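Altuton teaches a gripper to go looking before it goes grabbing

GINDEDA, December 17, 2022 -- I run the small manipulation group at Altuton, and I've been itching to share this one since April, when the first decent numbers came in. Today we're releasing Dufour, a training method for robot arms that have to pick things up without knowing where those things are. The write-up, the simulator scenes and the trained policies all go up on our site this afternoon, and you're welcome to poke at every bit of it.

Let me back up a little. Most of the grasping policies we trained over the past few years had a habit that drove me up the wall. Put a block in view of the wrist camera and they did fine. Move the block out of view and they'd either freeze or close the fingers on thin air, lift proudly, and carry nothing at all over to the drop-off spot. We had hours of this! It was funny for the first week or so.

The reason is pretty plain once you look at the training data. Our old demonstrations nearly always started with the target in sight, so the policy had hardly any practice at the part before that. We'd taught it the second half of the job and left out the first.

So with Dufour we start from the bare part of the table. Each training run begins in our simulator, Vornard, with the arm placed somewhere it can't see the target. The policy gets a small reward for bringing a new patch of table into view and loses a bit for closing the fingers when there's nothing between them. That second rule did more for us than anything else we tried (and we tried plenty, including a very complicated memory module that I'm happy to say is now deleted).
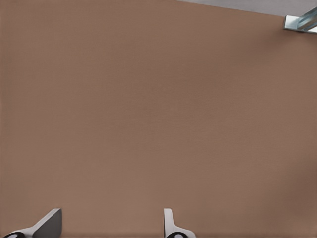
A wrist view from Vornard, fingers open over a clear stretch of tabletop.

Views like this one used to be the stuff we threw out. Our old filtering script dropped any frame without a target in it, on the theory that there was nothing to learn there. Now they make up a big share of what the policy trains on, and I've gotten weirdly fond of them. A table edge tells the policy which way the surface runs out. A bit of metal in a corner gives it something to steer by. Plain brown tells it to keep moving.

Now for the results. We trained on 2,182 simulated scenes and tested on 9 table layouts the policy had never seen, with nearly 2,000 test runs in all. We compared Dufour with our own previous method, using the same arm model and the same time limit. Dufour found and lifted the target more often on every layout, and the biggest gains came on the wide tables where the old policy did worst. Empty grasps, the thing that started all this, dropped to a quarter of what they were.

It isn't perfect, and I'd rather you hear that from me. On 4 of the layouts the policy still wastes time going back over ground it has already covered, mostly when the target sits right behind it at the start. It also gets a bit timid near table edges. We think the reward for new table is tuned too low there, and we've left the setting exposed in the release so other people can mess with it.

I should also say clearly that everything we're reporting today is from simulation. We haven't put out any numbers from a real arm and I'm not going to guess at them here. Real tables have glare, crumbs and coffee rings, and ours in Vornard are awfully tidy. Moving over to hardware is the next piece of work, and we'll publish what we get, good or bad.

What's in the release: the Dufour training code, the full set of Vornard scenes, the 9 test layouts, the trained policies, and the logs from every test run, including the ugly ones. It's free for research and teaching. If you want to use it in a product, write to us first and we'll sort out a license (we're pretty easygoing about it).

About Altuton

Altuton is a robotics research company based in Gindeda. We build learning methods and simulation tools for robot arms that handle everyday objects.

Press and research contact

Write to the Altuton manipulation group through the contact form on our site, and put "Dufour" in the subject line so it lands with us. Interviews by phone or video are fine, and we can send the full set of simulator clips on request.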